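Presupuesto para un brazo que ordene la ropa: apuntes antes de comprar

Voy con prisa, así que lo suelto como me sale. Llevo desde enero comparando equipos para el cuarto de la colada y esto es lo que le diría a cualquiera que esté en las mismas.

Primero el total, no el precio del brazo. El kit de Surham que miraba yo salía por 1.456 euros con pinza incluida. Parece cerrado. No lo está. Faltan la fijación a la mesa, una fuente decente, cables y dedos de recambio. Yo reservo hasta 200 más para todo eso, y aparte el envio.
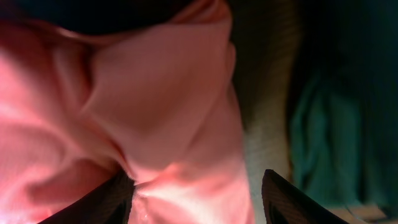 La pinza manda. Antes de pagar hay que preguntar qué dedos trae y si se venden sueltos (Clurnero sí los vende sueltos, Haddad solo en juego completo). Con tela lisa y con algo de brillo, como la de color salmón pellizcada entre los dos dedos, lo que importa es el agarre de la punta, y eso en la ficha casi nunca viene. Pedid video con prendas blandas. Si solo enseñan cubos de plástico, mala señal.

Más cosas, sin orden:

Medir la mesa. Con el brazo estirado, no plegado. Y dejar sitio para el cesto o la caja a un lado.

Cámara en la muñeca: mirar si va incluida. En Lultlow es un extra y encima el soporte va aparte.

Carga útil: para camisetas sobra cualquiera. Para toallas mojadas no, ojo.

Garantía de la pinza, que suele ser distinta a la del brazo. Leer la letra pequeña.

Ruido. Si el cuarto da a un dormitorio, preguntar.

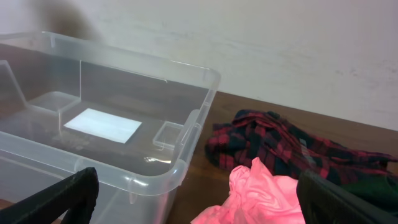 Los recipientes también entran en el presupuesto y se olvidan siempre. Compradlos después del brazo, cuando ya sepáis hasta dónde llega. Mejor de borde bajo, que se metan los dedos sin chocar. Y todos iguales, así no hay que volver a ajustar la posición cada vez que cambiáis uno.

Plazos: a mí me dieron 16 días para el brazo y bastante más para los repuestos. Pedidlo todo junto. Dos juegos de dedos como mínimo, porque uno acaba gastado y mientras llega el otro teneis el trasto parado.

Segunda mano: solo si lo veis funcionar y os dan el cargador y el software original. Sin eso, ni regalado.

Cuando me contesten de Haddad lo de los dedos sueltos actualizo esta página.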